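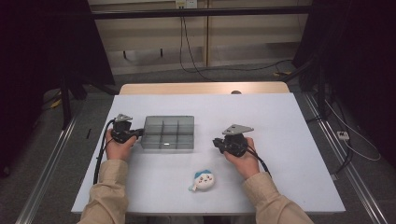 Torketti Sewing Support — Customer Tickets
Subject: Thread bunching up under the fabric, tension dial makes no difference
Opened by: Olga Espinoza
Date opened: May 22, 2021
Status: Solved

Olga Espinoza wrote:

Hello, and thank you in advance for reading all of this. I have a Torketti that I bought secondhand from the Durán shop in Matmont last August, and it has been a lovely machine until now. I am hemming curtains for my sister's dining room and every seam starts out fine for an inch or so, and then the underside turns into a bird's nest. The top looks almost normal, maybe a little loose. I've turned the tension dial all the way up and all the way down and I can't see any difference in the stitches at all. I've also put in a new needle, a size 100, as the curtain fabric is fairly heavy, and I'm using Clulla polyester thread from a 200 yard spool. I've rethreaded it more times than I care to admit!

Celeste Rivadeneira (Support) wrote:

Hi Olga, what pretty timing for curtains, and I'm sorry they're giving you grief. Loops on the underside usually come from the top thread, even though the mess is on the bottom and everybody's first thought is the bobbin. Please raise the presser foot before you thread the machine. With the foot down the tension discs are closed, so the thread sits on top of them and the dial has nothing to grip. Thread it with the foot up, lower the foot, and pull gently on the thread near the needle. You should feel it drag. Then sew a few inches on a folded scrap with the dial at 4 and let me know what you get.

Olga Espinoza wrote:

Well, I have been sewing for years and I was threading it with the foot down the whole time, so there's my confession. I can feel the drag now and the nests are gone. But the stitches still aren't right. There are little loops every few inches, and now and then the machine makes a soft clunk. I did brush out the lint under the needle plate, and there was a good bit of it. 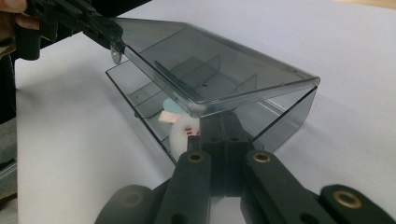
Celeste Rivadeneira (Support) wrote:

That soft clunk makes me want to hear about your bobbins. Your model takes the flat-sided kind, and there is a curved one that looks almost the same and will drop right into the case — it just doesn't turn evenly once it's in there. Set one on the table and look at it from the side, and if the top face bulges at all, it's the wrong one. Secondhand machines often come with a mixed bag of them, so sort yours before you sew again. A box like the smoky gray one with the hinged lid in the photo is handy for this, with walls inside to keep the two kinds apart. Wind a fresh bobbin on a flat one, at a slow speed, and check that it feels firm when you press it with your thumb.

Olga Espinoza wrote:

You were right, there were curved ones mixed in, and I had one of them in the machine! I've wound a new flat one with the Clulla and it feels nice and firm. The clunk has stopped. I still get a tiny loop when I cross the side seams, where the fabric is doubled and doubled again.
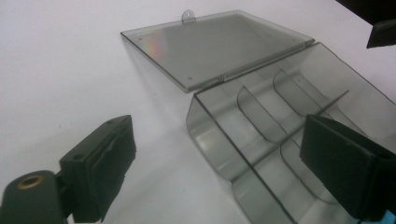

Celeste Rivadeneira (Support) wrote:

We're nearly there. On those thick spots the front of the foot tips up as it climbs. Fold a scrap of the same fabric to the same height, tuck it behind the foot so it stays level, and turn the handwheel by hand over the hump. Lengthen the stitch a little, too. Please leave the screw on the bobbin case alone for now.

Olga Espinoza wrote:

The folded scrap did it. One panel is finished and hanging, and the back looks as good as the front. I did the second side seam very slowly with the handwheel and it went over without a single loop. Thank you so much for your patience, Celeste. You can close this one.

Ticket closed by Celeste Rivadeneira. Cause: threaded with presser foot down; wrong bobbin type in case.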